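The Tidy Trial

The flyer said Tevex would clear my table for two weeks free, and I'm the sort of person who keeps a flyer like that. It stayed on the fridge from December right through to the end of summer, under the magnet shaped like a prawn, and then one night I rang the number with my mouth full of toast.

Leokadia Sobczak came out herself. I'd pictured someone younger, in a polo shirt. She was sixty-odd, in a lovely grey cardigan, and she walked around my kitchen touching things and saying "mm". She didn't think much of my kitchen.

"You'd better come and see one working first," she said. "Bring your mug if you're attached to it."

So off I went to the showroom, out past the Fuchs tile place, in the rain, with no idea where to park. Amrit McKinnon did the talking there. He had a clipboard and a nice slow way of explaining things, like a vet. The arm was called the Illance (I thought that was a perfume) and it cost 2,637 dollars if you bought it outright, or you could hire it by the month and pretend you weren't buying it. I said I was only looking.

"Everyone's only looking," said Amrit, and he offered me a stool.

I sat there for ages! I'd meant to stay ten minutes. You know how you can watch a digger on a building site, even when you've got frozen peas in the car? Same thing. Leokadia had put out a tray and a sponge and all sorts of odds and ends, the kind of muddle I'd walk straight past at home, and that big white arm came leaning in over the lot of it.
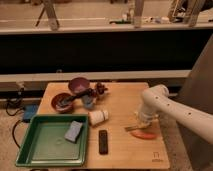

What I told my sister

I rang her from the car park. She wanted to know what it was like and I couldn't find the word, so I said it was like having Dad at the sink, and then neither of us said anything for a bit. He was a terribly slow washer-upper, our dad. He'd pick up a spoon and consider it.

"You're not buying a robot because of Dad," she said.

"I'm hiring it," I said. "There's a difference of a good bit of money."

She asked whether it could do the oven and I had to go back in, hood up, and ask. It couldn't do the oven. Amrit was very decent about that. He told me Zundent had one that claimed it could, for 1,914, and that I should go and try theirs before I signed anything. Well, that did it. I've never in my life been able to walk out on a salesman who tells you to try the other mob.

Leokadia filled in the form in green ink. She asked what colour I wanted and I said whatever goes with cork tiles, and she did her "mm" again, but kindlier. Then she asked who'd be using it, and I said just me, and she wrote that down as well.

I drove home with the heater on. My mug was still in my coat pocket. I'd carried it all that way and never once got it out, so I washed it myself and put it on the rack, and moved the toaster along to see how much room there'd be.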